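Gripper closes on the block but lets go as soon as the arm lifts

Posted in Home Builds and Shared Workshops

Edivaldo Lopes
Hello all, and thank you in advance for reading, as I do tend to go on a bit. I've been putting together an arm in our shared workshop on and off since November, mostly in the evenings once the laser cutter people have gone home and there's some floor free. The arm itself moves nicely now and I'm rather proud of it. The trouble is the hand. I send it down to pick up a block, the fingers close, everything looks lovely, and then the moment it starts to lift the block slides out and drops back on the carpet. It managed 2 good lifts out of 40 last night, and I think one of those was luck!

The little camera down by the wrist is very handy for lining things up, and I saved a view from it with one finger just over the block.
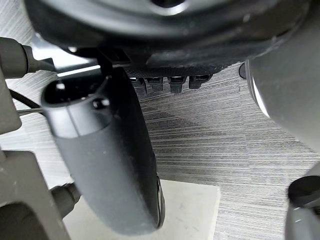
Fingertip above the white block, workshop carpet underneath.

I've tried closing the fingers harder, which made the motor hum in a way I didn't care for, and I've tried coming down more slowly, which made no difference that I could tell. The block weighs 900 grams, so it isn't a feather, but the arm is meant to cope with more than that. Is it the fingers, the motor, or me? I'd rather not buy new parts until I've ruled out something silly.

Loltby
Bigger motor. Had the same thing, fitted a bigger motor, went away.

Venkataraman
Hello Edivaldo, what a nice project, and please don't rush out for a motor just yet! I'd look at where the fingers are touching first. Your fingertip is rounded and tapers quite a lot, and the block has flat sides, so if you grip with only the last bit of the tip you have a very small patch doing all the work. Try going down another 30 mm if the block is tall enough, so that the thicker part of each finger is pressing on it, and stop well short of the floor so you don't jam the tips into the carpet (I have done this, and it took me a whole evening to get everything straight again).

The other thing is to wipe both the fingers and the block with a barely damp cloth and let them dry. Carpet fluff and dust get onto anything rubbery and you wouldn't believe how slippery it makes them. My own gripper is a different make from yours, I expect, but I clean it before every session now and it's much better behaved.

If it still slips after that, close the fingers, wait a second, and only then lift. Mine was starting upwards while the fingers were still closing, and I'd blamed the motor for weeks. Do come back and tell us how you get on.

Nakberg
Seconding the wait before lifting. Also check both fingers reach the block at the same moment, because if one gets there first it just shoves the block sideways. I stuck some thin rubber sheet on mine as well, cut from an old jar opener, and it's still on there.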